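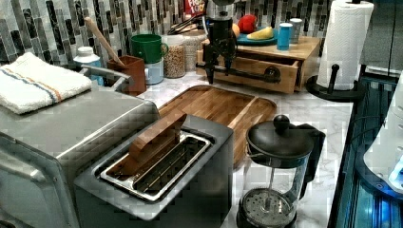
*Drawer partway open, gripper jaws down. Brenholm Manipulation Club, kitchen task.*

# Drawer, Second Detent

The Loswood rulebook allots half a page to the drawer. The drawer belongs to a small wooden box. The box stands on a kitchen counter among ordinary objects. The robot opens the drawer, releases it, and returns to its start pose. Objects resting on the box must still be resting on the box. Time stops when the arm stops.

I read this half page in April and estimated that it would take us one evening. I was the club's controls lead, and estimates were part of the job.

By summer the club had two active members, me and a first-year who had joined to learn soldering. There was no soldering left to do. I gave her the log sheet. Her entries were short and had no adjectives in them, and after the first week I stopped checking them.

The arm was a Bitora, the older model, bought by Brenholm before either of us enrolled. It ran from a Rajan controller with a cracked bezel. The Bitora was accurate when cold and less accurate when warm, and the manual described this as normal. We compensated with a lookup table. The table had been written by someone who had graduated, and its comments were all of one kind: "leave this," "leave this too."

We left it.

The method was simple on paper. Bring the gripper down above the drawer, jaws vertical. Lower, make contact, pull along one axis, stop. The difficulty was the drawer itself. It was light and fit its opening loosely, so any sideways load turned it a degree or so in the slot and it bound. The controller then saw rising resistance and did what it had been told to do with resistance, which was to pull harder. The box moved. The plate on top of the box moved with it, and the fruit on the plate moved after that.

The log for that period reads as follows.

> Trial ended. Apple on floor.
>
> Trial ended. Apple on floor.
>
> Trial ended. Apple stayed. Banana on counter. Team lead says this is progress.

I had said that. I would not have written it down.

The first correction was a force cap. I set it low, and the arm touched the drawer and gave up. I raised it, and the arm opened the drawer by a finger's width and gave up. Above that the box slid. There was no value in the middle that worked twice in a row. I wrote a script to search for one and let it run while we ate dinner on the steps outside. It ran 800 attempts in simulation and returned a number with six decimal places. On the real counter the number put the apple on the floor.

The simulated drawer had no slop in it. I had modeled it as a perfect slide.

"Is there a way to tell it the drawer is bad?" the first-year asked.

I said the drawer was within tolerance.

"Then is there a way to tell it the tolerance is bad?"

I explained compliance for several minutes, with a diagram. She listened, then reached over and opened the drawer with one finger. She pulled, let it hang, nudged it left, and pulled again. It came out in two movements with a small pause between them. The plate did not move.

"It sticks there," she said. "So I stop there."

I asked her to do it again and watched her finger. The pause was short. During the pause she applied no force at all, and the drawer straightened by itself. I asked how long she had known about the sticking point. She turned back several pages in the log. She had been recording it since the first week, in the column marked *other*: "Sticks at second detent." It appeared on every line. I had read the totals.

There is no detent in that drawer. It is a rub mark on one runner. I told her this and she said she had needed to call it something.

We rewrote the motion that evening. Pull to the rub mark. Open the jaws slightly, keep position, wait 40 milliseconds. Close. Pull again. The change came to a handful of lines, and the force cap went back to its factory value. I deleted the search script and then restored it, in case the judges asked for our process.

The first trial of the new motion failed on an unrelated fault. The Rajan lost its connection during the descent and held the arm in place over the counter until I cycled the power. The second trial reached the rub mark. The jaws opened. The arm waited.

Forty milliseconds is too short to see. I saw it anyway, or heard it — the gearbox changes pitch when the load comes off. The drawer came the rest of the way. The arm rose and went home. Neither of us said anything until the status light changed.

The first-year wrote: "Trial ended. Fruit on plate."

We ran it until the arm was warm. Warm, it drifted toward the front of the box, and the jaws began to come down slightly off center. I opened the lookup table for the first time and found the line responsible. It said "leave this." I changed it by one step, ran the motion, and changed it back. Then I added a warm-up of two empty cycles before each scored run, to bring the arm to a temperature the table already knew. It cost us time, but not scored time. The rulebook did not mention it either way, and I wrote to the Loswood office to ask.

The reply came on 2026-07-08. Warm-up cycles were permitted. The office added a note that was going out to all teams: for the summer round, the box would be replaced with one from a different maker, and teams would have a single practice period with it before scoring.

I forwarded it to the first-year and began drafting a procedure for identifying rub marks on an unfamiliar runner. It had a probing pass, a threshold, and a table of outcomes. I sent her that as well.

Her answer arrived before I had closed the window. She wanted to know if she would be allowed to open the new one by hand first.

I checked the half page. Handling during the practice period was not restricted. I told her yes, and moved her column to the front of the log sheet, and gave it a heading of its own.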